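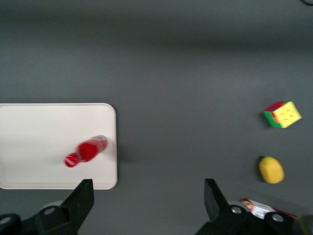

How often do the finger bolts need retorquing on the tabletop cell?

Every 500 cycles for the first week after a finger change, then once at the start of each shift block as long as the paint marks still line up. If a mark has moved, take that bolt out, clean it, fresh threadlocker, back in. Don't just nip it up.

That's the short version, it goes in the Rokside setup sheet today. Longer version below for whoever has the cell next, plus replies to the Desville message. Typing this between runs so excuse the mess.

Quoting the Desville bench, list message of April 29, 2022:

> We have taken over the second Promiswood cell and are
> getting a late close on the left finger. The right one
> arrives first and pushes the object sideways before the
> left one touches. Worst on the bottle and anything else
> round. Re-homing fixes it for maybe 20 picks and then it
> comes back.
>
> Also:
> - wrist camera picture is soft when the arm moves, fine
> when it stops. Refocus?
> - do you leave the same objects out all day or swap them?
> - the cable keeps wandering into the top corner of the
> wrist view. Does it matter?
>
> We have not opened the gripper yet. Would like to know
> what to expect before we do.

OK, in order, sort of.

Late finger. We had the same thing on ours. Homing was fine, it was the linkage screw behind the left mount backing out. Re-homing hides it because the controller takes up the slack and then the slack moves again. So 20 picks and it's back, sounds right. Check before opening anything: power off, arm parked, hold the left fingertip and rock it toward the right one. Then do the right side the same way. They should feel the same. If the left one clicks, it's the screw.

To get in there:

- park the arm high, lock out at the panel, not just the pendant stop
- pull the air line too if yours has one, ours doesnt
- photograph the mounts before touching them
- finger bolts out first, bag them by side. Left and right bags. We mixed them once and the worn ones ended up all on one finger
- cover off, linkage screw is straight behind
- screw out, wipe, threadlocker, back in, leave it overnight if you can stand to
- cover, fingers, bolts snug, square the tips against the gauge block, then torque
- new paint marks. Old ones off first!! two sets of marks is worse than none

Then home it and run it open and closed 300 times with nothing between the fingers. Rock test again. If it clicks now, the threads in the mount are gone and you need a new mount from Apaza. Order the pair. They're sold singly but we put one new one in against one old one and never got the tips to meet square.

Camera. Don't refocus. Soft when moving and sharp when stopped is exposure, shorten it and bring the light up to make up for it. On ours the bottle goes smeary and the cube mostly holds up, so check on the bottle. If you touch the focus ring you have to redo the hand-eye calibration and that's an afternoon. Ask me how I know. The lens has a dab of paint on the ring, if that's cracked somebody has turned it already and you're recalibrating anyway, sorry.

Objects. Ours has been the red bottle on the white tray, puzzle cube and the yellow oval thing off to the right on bare table. Leave gaps, wide ones, while you're chasing a mechanical fault. With stuff packed together you can't tell a late finger from a finger that bumped something on the way in. Bottle lying down is the good test piece becuase it rolls if one side lands early. Cube will sit there and forgive you. Swap things in once the fingers close together.

Keep an eye on anything low and flat near the right finger too, a little box can end up under the mount and you don't see it from the front. Clear it before any downward move.

Cable. A bit of it in the top right corner is normal, ours shows there too. What matters is whether it moves in the view as the wrist turns. Turn the last joint end to end slowly and watch. If the arc stays put, leave it. If it grows or swings in, there's too much loop at the last clip, pull some back toward the elbow. Not tight. Tight is how we lost the first cable.

Last thing, tray. We tape under the rim on ours. Without tape it creeps and then the taught pick heights look wrong and you go hunting in the arm for a fault that's on the table. Gray table marks easily so low tack only.

Spare linkage screws: we have 16 here, happy to send half. The length on the Apaza parts page is for the older mount, so measure yours before ordering.

Still to do at our end:
gauge block back from the other bench
write down the actual torque value somewhere that isnt the inside of the cabinet door
June service, needs booking

If you open yours up post what the screw looked like, want to know if both cells went the same way

Rokside bench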